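August 29, 2024
By the Plasard Press Office

This site uses cookies to remember your settings. By staying on the page you agree to our cookie policy.

Plasard Opens Second Branch, Bringing Home Pest Service to the Clolska Valley

Plasard, the family-run pest control company, has opened its second branch, and we couldn't be happier to be in Clolska! The new office on the old mill road puts our crews within 27 miles of every town in the valley, so a call about mice in the attic or carpet beetles in the closet can usually be answered the same day.

The branch grew out of a trial run that started in May. We expected a quiet few weeks, and instead the phone rang from the first morning (mostly ants, then wasps, then a great deal of moths). By the end of the trial our crews had made 533 home visits, and many of those households have already signed up for a yearly checkup.

Clothes moths and carpet beetles get their own service at the new branch. A technician checks closets, rugs, baseboards and stored bedding, sets traps, and comes back after two weeks to read them. Treatment is only booked if the traps show it's needed. 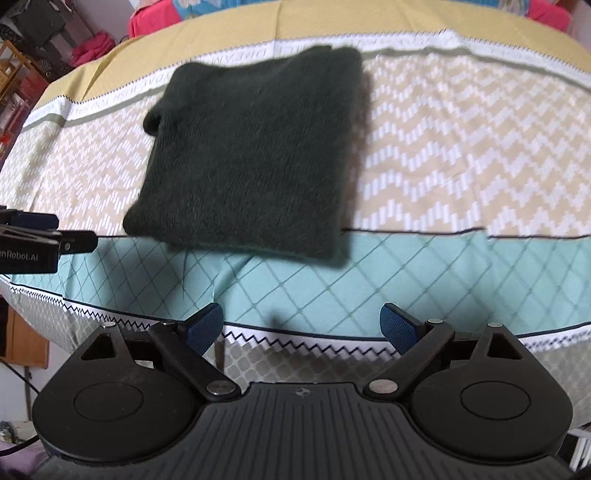
One Clolska customer wrote to us that she had thrown out three wool blankets before she called, and wished she had known sooner that a few days in a deep freezer could have saved them. She has asked for the two-week trap check every spring from now on.

Plasard is also teaming up with Restum, the valley's storage company, to inspect all 911 of its indoor units before winter. Work begins in the north building and will move through the site one row at a time. Renters will get a notice on the door before their row is checked, and they don't need to be there.

The Clolska branch is in the Ó Ceallaigh Building, ground floor, with parking at the back. Walk-ins are welcome Monday through Saturday, and you can bring a bug in a jar if you'd like it named!

Last updated: 9:40 a.m.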